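Please Stop Comparing Grippers by Their Best Day

By Renji Nishimura

Every spring our small group decides which gripper we will buy more of, and every spring the discussion begins with the wrong number. This year the number was holding force. The Folton gripper has more of it than the Clastov, the difference looks very good in a table, and for one week in May I heard this difference repeated as if the question was already closed.

I want to argue that holding force is the least useful thing we can compare, at least for the kind of work we do. Our parts are light. A thin stick, a cap, a short piece of tube. I can't remember a single failure from last year that happened when the gripper was too weak. The failures I remember came at the moment of opening. The fingers let go, one of them lets go a little later than the other, and the part turns. If the part was meant to stand in a narrow hole, it does not stand there any more.

My colleague Katsuhiko Hamada does not agree with me, and I should present his opinion fairly. He says that force is at least measured in the same way by everyone, and that "feels good at release" is a thing engineers say when they have already chosen their favorite. He is right that I have a favorite. I also think he has never spent a full afternoon with the hand-held version of either gripper, and this is the center of my complaint.

The hand-held version is the same pair of fingers without the arm. You hold one in each hand and do the task yourself. Many people in our field see it only as a way to record motions for training. For me it is also the most honest test of a gripper that I know – there is no controller to blame, no planner, no bad calibration of the camera. If I cannot put a stick into a small compartment with these fingers, using my own shoulders and my own eyes, then I do not expect the arm to do it for me.

Setsuko Sakai made a simple protocol for this. Each person makes 100 placements with each gripper, in blocks of 10, with a short rest between the blocks. She writes down the time, but she asks us not to look at it until the end. The container is a clear one divided into small cells, and I think this was a clever choice. With clear walls you see the lower end of the stick through the side, and you learn how badly you were aiming. With a solid box I would have gone on believing that my hands are steady.
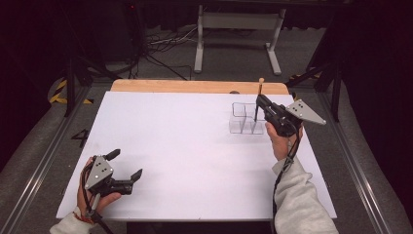
Two hand-held grippers at the table: the left one open, the right one closed on a thin wooden stick over the divided container.

After 9 blocks with the Folton my right wrist was tired and my placements became worse. Rin Hirose, who has smaller hands than I have, was tired after two. No data sheet has a line for this. But when the person gets tired the recordings get worse, and later the model learns from these recordings, and we will spend the summer asking why it hesitates above the hole.

Kenta Yoshida, who pays for all of this, asked me what he should write in the budget if not the force. I answered that he should write how many placements a normal person can make before the quality falls, and how far the part turns at release. Both can be measured. The second one needs only a camera at the side and some patience. He did not look very happy, as these numbers must be made by us and cannot be copied from a brochure.

I accept that my argument has a limit. At our other site in Maruyama they lift metal housings, and there the force matters and I would read that table first. The cable is also a problem that I have no good answer for. It hangs along the forearm, it pulls a little, and I can't say how much of my tiredness comes from the gripper and how much from the cable. Setsuko wants to repeat the blocks with the cable supported from the shoulder, and until then I would not treat my own result as final.

The order to Bromano, our supplier, goes out at the end of the month. I have asked for one more week of blocks before it does, and Katsuhiko has agreed to do his 100 with each hand.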